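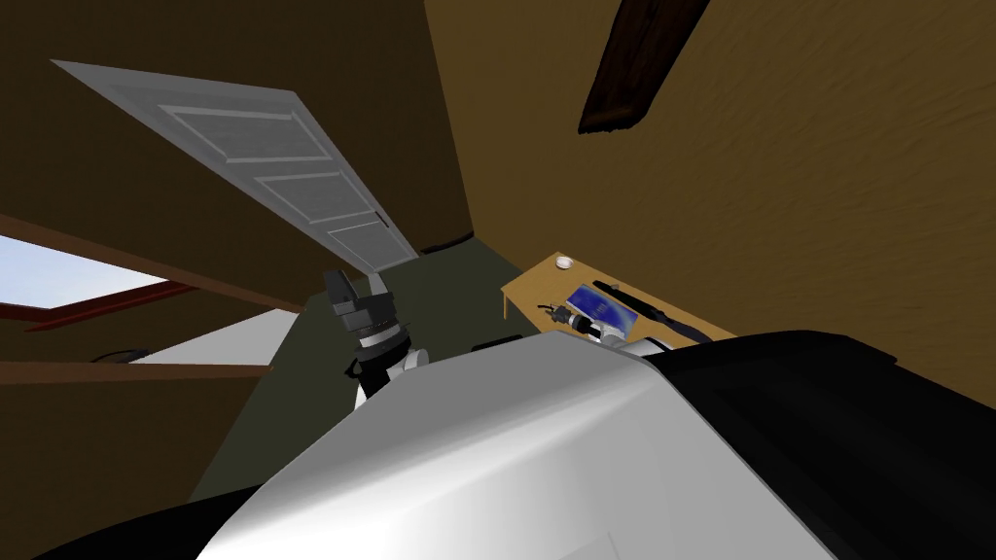 Millitz Home Products, Owner Guides Team

Section 5: Setting Up Your Praleo Countertop Water Filter

Welcome back! If you've come straight from Section 4, your parts are already rinsed and drying on a towel, and you're ready for the part most people enjoy (watching the first pitcher fill). If you skipped ahead, we understand, but please go back and rinse the tank and the lid with plain cool water before you go any further.

Set aside a quiet half hour. Most of that is waiting, so you may as well put the coffee on.

Choosing a spot

The filter likes a flat, level surface out of direct sun. A full tank is heavier than you might expect, so pick a place where you can leave it and carry water to it in a pitcher. Leave enough room in front of the spigot for your tallest glass.

CAUTION: Do not set the filter on or next to a stove, a toaster oven or a radiator. Heat can warp the tank lid and spoil the seal.

Preparing the cartridge

1. Wash your hands and take the cartridge out of its sealed bag. A little black dust in the bag is normal.

2. Stand the cartridge upright in a bowl of cold water and let it soak for 18 minutes. It will bubble quite a lot at first. Turn it over gently once or twice to let the trapped air out.

3. Lift it out, hold it under the cold tap and let the water run through until it comes out clear.

NOTE: Never use hot water on the cartridge, even for a quick rinse.

Fitting the spigot

4. Slide one rubber washer onto the threaded end of the spigot and push the end through the hole from the outside of the tank.

5. Reach inside, add the second washer and then the nut. Tighten by hand until snug, then give it one more quarter turn. Please leave the wrench in the drawer! Nearly every cracked tank we see was tightened with a tool.

6. Set the tank on its stand, close the spigot and pour in cold water until the level is above the washers. Wait five minutes and run a dry paper towel around the fitting. If the towel comes away damp, empty the tank, straighten the washers and try again.

First fill

7. Press the cartridge into the upper chamber with the arrow pointing down. You'll feel a soft click.

8. Lower the chamber into the tank, fill it to the line and put the lid on. The first fill is always the slowest, so don't worry if it seems to be taking its sweet time.

9. Drain the whole tank and pour it on your houseplants. Do this a second time. The third tank is yours to drink.

Changing the cartridge

Each cartridge is good for 878 liters of tap water. Write the month you fitted it on the sticker inside the lid, so that a cartridge started in February still says so when you've long forgotten. If your water is hard, the flow may slow down sooner. Replacement cartridges are sold under the name Plunitz, part number 1352, and fit both sizes of tank.

This section was revised by Eusebio Giraldo. For cleaning and storage, please turn to Section 6.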